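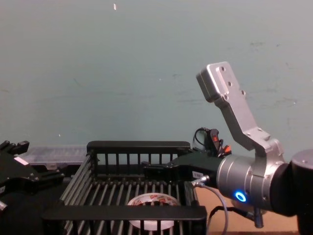
A Pinched Finger Is an Incident

I want to talk about the word "glitch," which I have come to dislike more than any other word people use around robots, and I work in a place where people say "actuate" at lunch.

We had one of these glitches on 15th September. I was at the desk at Rakari (our shop, out on the Flasunmont side of town, next to the tire place) and Marisa Guerra was running the tape job. The tape job is dull. Two arms, a rack, a box, and a roll of tape that has to get picked up and set down somewhere else, over and over, while Flultell records every joint. Flultell is our control software. We wrote it, so I get to be rude about it.

The right arm came in a little low and the fingers caught a roll across the top edge instead of around it. The roll popped out sideways, the arm tried to squeeze something that wasn't where it should have been, and Marisa hit the stop. Great! Textbook! Everything went still, she reset the button, and she reached in to straighten the roll. And the gripper closed on her finger.

She's fine. She had a purple fingernail for a while and she used several words I hadn't heard from her before. The hand is set up to squeeze with a force of 50 newtons at most, so we're not talking about a hospital trip. But she was standing beside a machine she had stopped, doing the thing you stop the machine to do, and it moved. I'd like us to be a lot more bothered by that than we were.

The cause took me an embarrassingly short time to find. When power comes back to the gripper, it doesn't know how far open it is. So it runs what we call a wake-up: closes all the way, opens all the way, and now it knows. It takes maybe a breath and a half. The arm itself stays locked after a reset until you press Resume, because somebody thought hard about the arm. The gripper gets its own power and its own little startup routine, and resetting the stop was enough to kick it off. We'd all seen it do its little clap after a reset. I used to think it was cute.

So when I read back through the notes, I found it. In January, Pierina De Luca had written "gripper glitch on reset, moved by itself, ok after." Two lines lower, she wrote "again." That was the whole record. I had read those notes when she wrote them, I'm sure of it, and I must have seen the word glitch and slid right over it like everyone does. A glitch is when the screen flickers. You shrug, you jiggle something, you get on with your day.
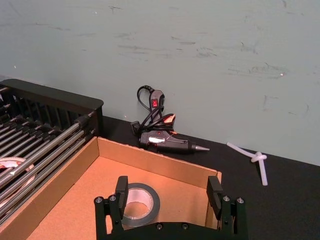
My argument is with the way we decide what's serious, and mostly we decide by looking at the thing that got hurt. Was it a finger or a roll of tape? If it was tape, we reset and go again. But a machine closing when it's been told to stay still is the same event either way, and what happens to be between the fingers is luck. Have a look at what an open gripper is hanging over in a normal run: a roll of duct tape, down in a cardboard box, sitting right in the gap where a hand would go if you wanted to nudge it over. Then there's the hot glue gun behind the box with its cord in a heap, and that glue stick tied in a knot, which I'm fond of, and all of it is the kind of stuff a person leans across and picks up without thinking twice. Every one of those little reaches is a bet that the robot is going to stay put. I don't mind making that bet. I'd like to know what the odds are, though, and a log full of the word "glitch" can't tell me.

I know what the pushback is, because I got it in my own kitchen from my own husband, who builds decks. His view is that everybody who works with tools gets pinched. He's got a thumb that doesn't bend right and he considers it a sort of diploma. And fine, yes! I've been bitten by staplers. But a stapler has never closed after I put it down. With a saw or a hammer, the danger mostly shows up while you're using it, and you can learn where it is and keep your hands out of there. A robot that wakes up and stretches is dangerous at exactly the moment you've been taught to relax, and I don't think experience helps you with that one. I think experience makes it worse. Marisa has done more of these runs than anyone in the building, and she was in there quickly because she was comfortable.

The other pushback came from inside the shop and I take it more seriously. If we write up every odd twitch as an incident, we'll be buried in paper, people will get sick of it, and they'll stop reporting anything. Kiều, who looks after the recordings and is right more often than I'd like, told me that we'd done roughly 500 runs of the tape job and that if each dropped roll got a form, she'd quit and go work with horses. So I'm not asking for that. A dropped roll is a dropped roll. The fingers came in low, the pick failed, the robot did what it was told and was bad at it. That's the whole reason we do runs.

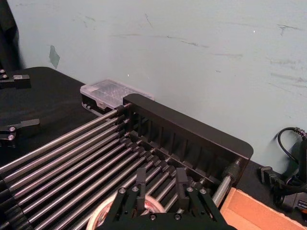
What I want is a line between bad at it and not told to. Missed the roll, knocked the roll, let go too early, bumped the rack: all of that is bad at it, and it can go in the ordinary notes in whatever words people like. Moved when stopped, moved before Resume, kept moving after release: that's not told to, and I want it written up the same day, even if there wasn't so much as a hair in the way. I went back through everything we had with that one question in mind and I came up with 31 entries I'd put in the second pile. I had guessed four. They were called glitches, hiccups, "being weird," and in one case just a frowny face.

Most of those were the wake-up clap, I should say. It's one fault that a lot of people met one at a time, each of them thinking it was only them. I find that a bit sad, and also kind of infuriating, because the fix was an afternoon's work. The gripper now stays limp after a reset until somebody presses Resume, same as the arm, and the wake-up happens then. I changed it, Pierina tried hard to break it (with a chopstick, a long one), and we put it on both arms.

The limp part bothers me a little, and I'd be glad to hear from people who've done this longer. Limp means that if it's holding something when you hit the stop, it may let go of it. With tape, who cares. If we ever give it something heavy, or hot, or with an edge, letting go is its own kind of problem, and holding on might be the kinder choice. I don't have a nice answer. We've written on the setup sheet that the question has to be asked again for every new object, and I've seen enough setup sheets to know how that could go. 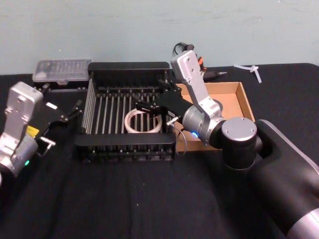 I've also been told that it's a training matter, that people should just keep their hands out until the power is fully off. We do say that now, and the reset button has a sign over it. But I've watched people work, me included, and a roll that's sitting a bit crooked is almost magnetic. You don't decide to fix it. Your hand goes. A rule that only works if no one ever has that impulse is a rule for some other species, and I don't think a shop gets to lean on it while there's a motor that closes on its own and an easy way to make it stop doing that.

I asked Pierina why she'd written "ok after" back then and she said, well, it was. And she's right, it was okay after. I'd have written the same thing. That's pretty much how I'd have filled in a smoke alarm that went off twice and quit. I owe her an apology more than she owes me one, because she put it in the notes and I was the person reading the notes.

So we've got two columns in the log now, and so far the second one has three entries, all from the left arm, all the same small twitch at the wrist when it's released. It doesn't seem to hurt anything. I've taken the arm off the schedule until I know what it is, and Kiều is annoyed with me about the recordings, and Marisa has gone very quiet and brought me a coffee.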